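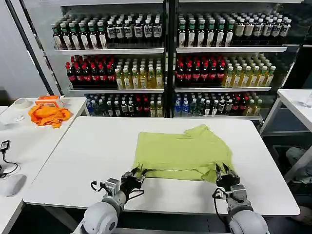
Trindard Street Fair, planning meeting
30/03/2026, 6:30 p.m., Irnthorpe Library, upstairs room
Chair: Nataša Vidmar
Present: 16

1. Minutes of the last meeting were approved with one correction. The stage rental was $628.

2. Date. The fair stays on the second Saturday in September. Tremblay Road will be closed from 7 a.m. The city still needs our map of the barriers.

3. Money. Balance is $2,606. Deposit for the tents, $324, to be paid this week. Motion carried.

4. Food stalls. Two vendors want the corner spot by the bank. Agreed to draw lots at the next meeting. Fryers must stay on the north side.

5. Parking. The Pronotgate lot can be used again if we clear it by 8 p.m. Nataša will confirm in writing.

6. Any other business. A complaint about last year's music was read out. The last band will finish at 9 p.m.

Meeting closed at 7:50 p.m.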